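Handheld gripper lost sync halfway through a session, 243 takes down the drain??

ecatterall
Ok so I need some sympathy and maybe some help. We've been recording with the handheld grippers at the Juvorstead office since April, the gray ones with the black fingers, and until last night it was smooth sailing. Then I went to check the batch and the finger width is just wrong. Finger closes in the video, log says it's still open. Every single take after the first couple is like that, 243 of them. I could cry.

Firmware is whatever Lokow shipped with it. I power cycled between operators (I think! It was a long evening and we were passing the thing back and forth).
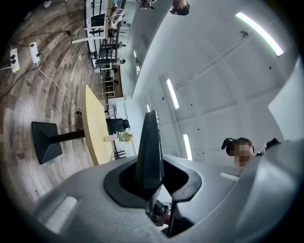
What gets me is there was no warning at all. The light stayed on, the app kept saying recording, the operator had headphones on and heard the normal start and stop beeps the whole way through. So how are you supposed to catch this without stopping to look at the files every ten minutes?

nomura_y
Sorry, that stinks. Is it off by the same amount the whole time or does it drift? If it's constant your zero got lost and you can fix it in post. If it drifts it's the encoder slipping on the shaft and those takes are toast.

ecatterall
Just looked, it's constant for a while and then jumps. Then constant again. Jumped twice that I can see.

bstougaard
Jumps = somebody dropped it or banged it on a table edge. Seen it plenty. The finger seats in that socket with one tiny set screw and once it's loose, one good knock and you're off.

ecatterall
Nobody dropped it, I was there the whole time!

bstougaard
I believe you, but it doesn't take a drop. Setting it down on its side will do it. Try wiggling the finger with the power off. Any play at all, there's your answer.

frei_edel
Gonna disagree with Bergþóra here. We had the same jumps at Sriwong with the screw tight as anything, and it was the little connector under the socket. The cable backs out a hair, the reading freezes, then it comes back with a new offset. Cost us 200 takes before we found it. Reseat it and put a dab of hot glue on it.

bstougaard
Hot glue on a connector you have to unplug for every calibration? No thanks. Kapton tape if you must.

frei_edel
900 takes since the glue and not one jump, so I'll keep my glue lol

nomura_y
Both of you could be right. Elsie, plot the width and look right before each jump. Flat line first means connector, clean step means mechanical.

ecatterall
Ooh ok. Plotted it. Flat line before the first one, maybe two seconds. The second one is a clean step. Of course it is.

a_mikus
Then do both fixes, and please start every session with open-close-open on camera. At Stoston we do it again at every operator swap. It's boring, people grumble, but you can re-zero from the video if something goes sideways.

ecatterall
Adding that to the sheet today. There IS a tiny bit of wiggle in the finger btw, so Bergþóra gets half a point. Going to try re-zeroing the middle chunk tonight, will post if I can save any of it.

frei_edel
And the connector?

ecatterall
Haven't opened it yet, can't find the small hex driver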